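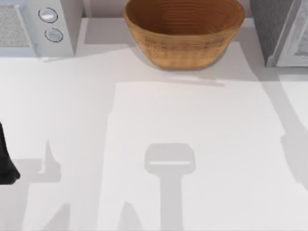

Nhyira Osei wrote in to ask why the joint between her counter and her wall keeps opening every winter, even though the sealant has been replaced twice and was applied, by her account, with care both times. The letter raised enough side issues that the reply takes up this whole item.

Notes > Surfaces > Joints and Sealants
March
By Lizelle Khumalo

The short answer is movement. A counter and the wall behind it are separate assemblies. The counter is fixed to the cabinets, the cabinets are screwed to the studs, and the wall finish is carried by the same studs on the other side of the screws. When indoor humidity drops, wood framing shrinks across the grain, and the two faces of the joint move apart. When it rises again they close. The bead between them has to stretch and compress by the full amount.

Sealants are rated by how much they can move as a percentage of the joint width at the time of application. The rating means little if the joint is a hairline. A gap of 1/32 inch that opens by another 1/32 has doubled, and very few products sold for kitchens will tolerate that. The same movement in a gap of 1/8 inch is an increase of 25 percent, within the range of a good silicone. This is the most common cause of repeat failure: the counter was pushed tight to the wall, and the bead was smeared over the corner with almost no depth behind it.

The second cause is three-sided adhesion. If the bead sticks to the counter, the wall and whatever lies at the bottom of the gap, it can't stretch freely and will tear near one edge. Foam backer rod or a strip of bond-breaker tape at the bottom prevents this. In a narrow joint there is only room for the tape.

Third, residue. New silicone doesn't bond reliably to old silicone. Scraping leaves a film that can't be seen but can be felt as a slight drag under a dry fingertip. Remove it with a digester gel, leave the gel for the time on the label, wipe with alcohol and let the surface dry fully. Test the gel on a hidden spot first. Some solid surface materials will haze.

On timing: the joint should be sealed when it is near the middle of its seasonal range. A bead applied in the driest month is squeezed all summer, and one applied in the most humid month spends the winter in tension. Spring and fall are better. Nhyira says both of her repairs were done in August, and this would be enough to explain the pattern.

Acrylic latex caulk is easier to tool and can be painted, but it shrinks as it dries – noticeably so in a deep bead – and it stiffens with age. I would keep it for the top edge of a backsplash, away from standing water.

If the gap still opens after a proper repair, check the cabinets. A loose fastener at the back rail lets the counter rock forward under load. Press down on the front edge and watch the joint. Any visible change means the screws need attention before the sealant does.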